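The Third Column

The notice from Hilivstead gave Humaira Kiani 18 working days to clear her aunt's store room. It specified three categories: retain, transfer, dispose. It did not specify what belonged in each.

She began with the wall. The shelving had come down in January and the plaster had been filled, sanded and painted in an off-white that the inventory listed as Fovard 7. 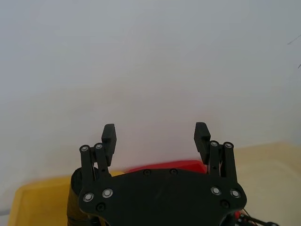
The wall, repainted.

Aqeel Tanoli had drawn up the procedure. Yellow was for transfer, red was for retain, and the pale bin took everything else. An item could be moved once. A second move required an entry in the third column of the log, headed Reason, with initials.

The log ran to 163 lines. Most were simple. Line 20 was a cup.
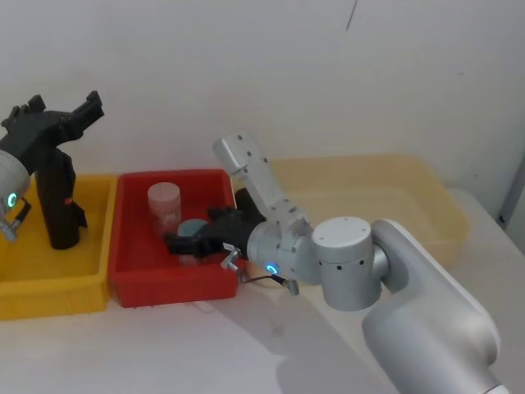

She had entered it under retain, then struck it out, then entered it again. Her aunt had drunk from it during the Gernumora years and had never once washed it properly. In the third column Humaira wrote "in use". Aqeel queried this. The item was not in use, he said, and the user was deceased. She let the entry stand and put her initials beside it.

The jars took longer. Both had screw lids, one pink and one closer to blue, and the log required contents. She knew what her aunt had called the contents. She did not know what they were.

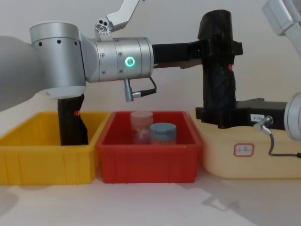 Page last changed: October 24, 2018

"Put unknown," Aqeel said.

"It isn't unknown. She called it Sethi's mixture."

"Who is Sethi?"

Humaira considered the form. There was a box for supplier and a box for date of opening, and she left both blank. Under contents she wrote the name in full. Under category she wrote retain, and in the third column, in the same hand, "in use".

Aqeel read the line, initialled it and turned to the next sheet.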